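Chandrasekhar D'Souza
I want to write a few words on learning to walk long distances when you are already past fifty and your knees are not your friends. It will be some posts, please be patient with me.

Chandrasekhar D'Souza
In September I walked from Studham to Faltport with my brother-in-law Yeh. He is a tall man and takes one step where I take two. For the first hour I tried to keep his speed, which was a foolish thing, and by the canal I had a pain in my left side.

Chandrasekhar D'Souza
After that we agreed a rule. The slower one walks in front. It feels strange at first, as if somebody is pushing you, but after a while you forget. I recommend it to all couples and families.
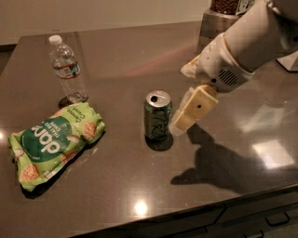 We had bought new socks for the walk and I regret this very much. Please wear your old socks. I had two blisters before lunch and Yeh, who wore socks with holes, had none. He mentioned it several times.

Chandrasekhar D'Souza
On eating. I used to take a big lunch and then I could not get up from the bench. Now I eat a little every hour, something salty and something sweet, and I drink before I am thirsty. My doctor told me the same thing years ago but I had to learn it on a hill.

Chandrasekhar D'Souza
The hill is after the Trimel farm shop. The map says it is 434 feet to the top. My legs say it is 3000. There is a gate near the top where everybody stops and pretends to look at the view. We also looked at the view. 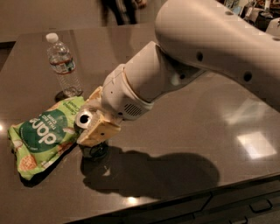 Chandrasekhar D'Souza
Somebody asked me in the replies if the path is well marked. Until the farm shop, yes. After it there are two posts with arrows and one of the arrows points to the sky. Take the left path beside the wall, and do not go down to the stream, even if it looks shorter. We went down to the stream.

Chandrasekhar D'Souza
From the stream you must climb back through ferns, and they were higher than my chest. I said some words there in my mother's language. Yeh asked what they meant and I told him they were about the ferns.

Chandrasekhar D'Souza
We reached Faltport at ten to six. The last bus is the 906 and it leaves from behind the library, not from the harbour as is written on the old timetable. We asked a lady with a pram, otherwise we would be sleeping in the library doorway.

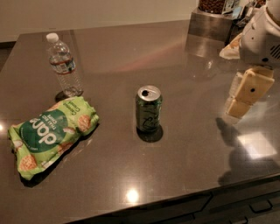

On the bus I took my boots off, and I apologise to the other passengers if any of them is reading this. We had walked about 8 miles. For some of you this is a morning stroll, I know. Two years ago I could not walk to the post office and back without sitting down.

Chandrasekhar D'Souza
Next I would like to try the coast path going west from Faltport. If you have done it, please tell me whether there are benches, and how far apart they are.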